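4.3 Définir les zones de saisie dans Orkura

Cette étape suppose que l'étalonnage main-œil des deux bras est terminé (section 4.2) et que le service de perception est démarré.

1. Ouvrez la tâche « vapeur_transfert » dans l'onglet Scènes. Le port par défaut est 564. S'il est déjà pris, indiquez 466 dans le fichier de configuration et relancez le service.

2. Placez le cuiseur entre le couvercle et l'assiette, puis amenez les deux bras en position d'attente, pinces ouvertes. La pince gauche doit encadrer la poignée du couvercle, sans la toucher.

Remarque : le verre du couvercle laisse voir la table. Ne tracez pas la zone sur le bord du disque, utilisez la poignée blanche comme repère.

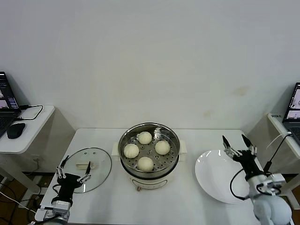
3. Cliquez sur Capturer. Tracez une zone par brioche dans le panier, puis une zone de dépose sur l'assiette.

4. Affectez le couvercle au bras gauche et l'assiette au bras droit. Le planificateur refuse une zone affectée aux deux bras.

5. Réglez la marge de collision à 18 mm et lancez Simuler. Si le message « trajectoire introuvable » s'affiche, reculez le bras droit et recommencez à l'étape 3.

ATTENTION : vérifiez que les câbles des pinces restent libres sur toute la course avant d'exécuter la trajectoire. Le modèle de collision ne les prend pas en compte.

6. Enregistrez la scène. Le journal conserve les 2 000 dernières entrées ; exportez-le avant toute mise à jour.

Voir aussi : 4.4 Régler la force de serrage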